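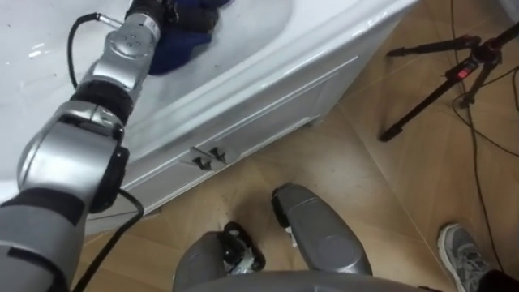 Védís Mogensen m'a écrit qu'une machine qui frotte une baignoire, elle veut bien, mais qu'elle voudrait surtout savoir qui rince derrière. C'est la question que je reçois le plus depuis que j'ai mis le Zornus au catalogue, alors autant commencer par là : le rinçage, c'est vous. Le Zornus tient le chiffon et il frotte. La douchette, il n'y touche pas (j'ai essayé, j'ai épongé le couloir, je ne recommencerai pas !).

Zornus – bras d'entretien sur base, location et vente

Je loue et je vends du matériel de nettoyage depuis assez longtemps pour me méfier des promesses, et des robots « qui font le ménage », j'en ai vu passer. Les aspirateurs, d'accord, c'est réglé. Mais la salle de bains, c'est une autre histoire : tout est courbe, tout est blanc, tout brille, et il faut appuyer juste ce qu'il faut. Un chiffon, en plus, ça se met en boule, ça glisse, ça n'a jamais deux fois la même forme. Pour nous c'est un geste bête. Pour une pince, c'est du sport.

Ce que le Zornus fait bien chez moi, aujourd'hui : il attrape un chiffon posé à plat, il passe le bras par-dessus le rebord, il frotte une zone qu'on lui a indiquée. Sur une trace de savon récente, le résultat est franchement correct. Sur du calcaire installé, non, ou alors en repassant tellement de fois que vous aurez fini à la main avant lui. Les joints, je n'en parle même pas, il faut une brosse et il la tient mal.

Côté temps, une baignoire complète lui prend une quarantaine de minutes. Moi, je mets 8 minutes, et je ne suis pas spécialement rapide. Alors oui, vous pouvez faire autre chose pendant ce temps-là, mais pas trop loin : je demande toujours que quelqu'un reste à portée de l'arrêt d'urgence, et ce n'est pas négociable dans mon contrat de location.

Ce qui est compris

Le bras et sa base, la pince à doigts souples, un lot de dix chiffons microfibres Grillwood, le boîtier d'arrêt d'urgence, et une demi-journée de prise en main avec moi. Les chiffons, prenez ceux-là ou des équivalents assez épais, les fins s'entortillent dans les doigts et il faut tout arrêter pour démêler.

Prévoyez aussi de la place. Le bras a besoin de dégagement devant la baignoire, et dans une petite salle de bains parisienne, soyons clairs, vous n'entrerez plus. Comptez quatre mètres carrés de sol libre. Pas de tapis, pas de panier à linge, pas de chat.

Produits : nettoyant neutre uniquement, déjà versé sur le chiffon. Pas de javel, pas de poudre abrasive, et pas de détartrant acide près des articulations.

Pour qui ?

Les gîtes et les petits hôtels m'appellent beaucoup. Je leur dis la même chose qu'à tout le monde : pour remplacer une personne, c'est trop tôt. Pour soulager un dos, ça commence à se discuter – se pencher dans une baignoire dix fois par matinée, ça use, et là le bras rend service même s'il traîne. La résidence Snorradóttir en loue un depuis janvier et le garde surtout pour ça. Ils font les finitions eux-mêmes, ils râlent sur la lenteur, et ils ont renouvelé.

Pour un particulier, je déconseille l'achat pour l'instant. Louez-le un week-end si vous êtes curieux, c'est assez fascinant à regarder, et gardez votre éponge sous l'évier.

Tarifs sur demande, location à partir de deux jours, livraison en sus. Fiche mise à jour le 15 décembre 2024.

Articles similaires
Urkach, base lestée pour sols glissants
Chiffons microfibres Grillwood, lot de 10
Doigts souples de rechange pour Zornus
Boîtier d'arrêt d'urgence supplémentaire
Nettoyant neutre salle de bains, bidon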